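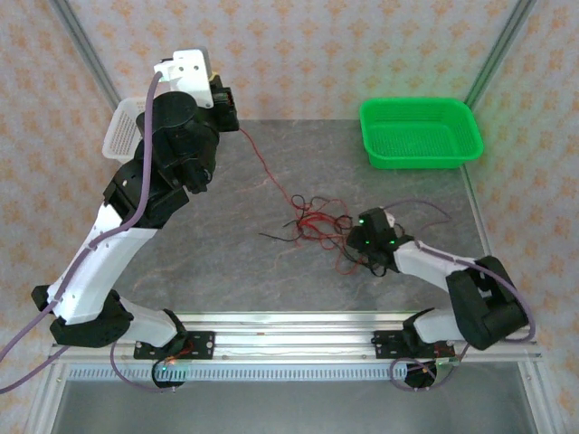 **Workshop notebook, wire and small-parts bench. March, entry begun 9:40 a.m.**

Purpose of entry: to record the current arrangement for sorting hookup wire and to set out what is still to be decided before the Caldeira order is prepared.

The loose wire is now to be sorted on the gray marble-patterned table. The red and black lengths are kept together until they have been separated by hand, and are not to be cut in order to free them. Last month's practice of cutting through knots produced a large number of pieces too short for any harness we build, and the stock sheet had to be corrected twice.

Baskets. Two are assigned to this work, one white and one bright green. Both are open plastic, so clippings and grit fall through and do not collect at the bottom. The assignment is as follows:

- White: unsorted wire, as received.
- Green: lengths that have been separated, straightened and checked for nicks in the insulation.

Wire is not to be returned from the green basket to the white one. If a length is found to be damaged after checking, it goes to scrap.

Method. Spread the bundle in the middle of the table before pulling on any end. Find a free end and work it back toward the center of the tangle. Thin wire takes a set quickly when pulled against a knot, and a kinked length fails the bend check even if the insulation is intact. Black strands are fewer in most bundles and are best drawn out first.

Stock. The Kirketti sheet gives 181 lengths of red across all bins. The figure dates from before the shelves were moved and should be treated as unconfirmed. Black is not listed separately on that sheet. A new line has been requested.

Harnesses. The Caldeira order calls for seven harnesses, all in red and black, with the connector ends fitted at this bench. Reclaimed wire may be used for the five bench-test units only if Caldeira agrees in writing. No reply received as of this entry. The other two are to be made from new wire in any case.

Labels. The Troltix labels do not hold on wire this thin; the adhesive lifts at the fold. Stadent sleeves were tried on a few pieces in January and stayed in place, but they must be slid on before the connector is fitted. Order one further pack, smallest size.

Outstanding:

- Confirm the red count against the bins.
- Obtain the written reply from Caldeira.
- Replace the side cutters in the second drawer. The jaws no longer meet at the tip.

Entry closed 11:15 a.m.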